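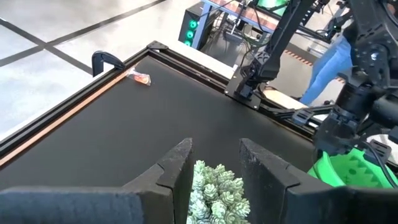

Notes on Keeping Succulents at a Worktable

Posted Tue 15 July by Liesl Hämmerli
Filed under: Plants, Workspace

Readers of this blog will be aware that the maintenance of plants in working rooms has been a continuing interest of mine. The present entry concerns small rosette succulents, and in particular the pale green kind with a frosty cast to the leaves. It sets out the practice I have followed since March and corrects two statements made in earlier posts.

Selection

My preference is for compact plants with densely stacked leaves. They occupy little of the surface, they may be moved with one hand, and they do not shed onto papers. A plant with long gaps between its leaves has usually been kept too dark at the nursery, and it will not close up again once brought home. I purchased my first from Hayashi, the garden counter in Priststead, where Kaede Nishimura was kind enough to let me examine a full tray before deciding.

A matte black surface shows a sage-colored plant to very good effect. It also shows every grain of spilled grit. Persons considering a dark tabletop should be prepared to wipe it after each repotting, and I would advise doing the repotting elsewhere.

The powder on the leaves

The pale coating on many succulents is a natural wax. It protects the leaf from strong sun and slows the loss of water. It rubs off under the fingers and does not return to the same leaf. For this reason the plant should be lifted by its pot, and if it must be handled without one, it should be held low, near the base. In a previous post I recommended dusting the leaves with a damp cloth. I withdraw that recommendation. A soft dry brush is sufficient, used lightly.

Watering

I water when the soil is dry all the way down, and at no other time. In summer this has meant an interval of almost 20 days; in winter it is considerably longer. The water is poured at the soil line and allowed to drain completely. Water left standing in the center of the rosette can lead to rot, and I have lost one plant in that manner.

Ryota Kamata wrote to ask whether misting is an acceptable substitute. In my experience it is not. Misting wets the leaves, marks the wax, and leaves the roots as dry as before.

Light and position

A worktable is seldom placed with plants in mind. Where the table stands away from a window, the plant should spend most of its time on the sill and be brought to the table for shorter periods. I turn mine a quarter of the way each time I water so that the rosette stays level. If the center begins to stretch upward, the plant requires more light, and the change should be made gradually over two weeks to avoid scorching.

Order on the table

The second correction relates to arrangement. I had previously suggested grouping several plants along one side of a worktable. Having tried this for a full season, I now keep a single plant and nothing else of a decorative nature. Small parts and supplies go into clear plastic bags, which can be identified without being opened. Cables are led toward the edge wherever possible. The plant remains within reach, and I notice its condition sooner than I did when it was one of a row.

Clamps should be tightened before the plant is returned to the table, as a sudden knock to the frame is enough to tip a light pot. Nuno Lobo has suggested a heavier outer pot, and I have ordered one in gray from Flostska. I intend to report on it after it has been in use for some time.

Correspondence

Questions regarding soil mixtures have been received from several readers. I use a commercial cactus mix with additional grit, in equal parts, and will give the subject its own entry. Comments on the present post remain open, and photographs of readers' own worktable plants are welcome.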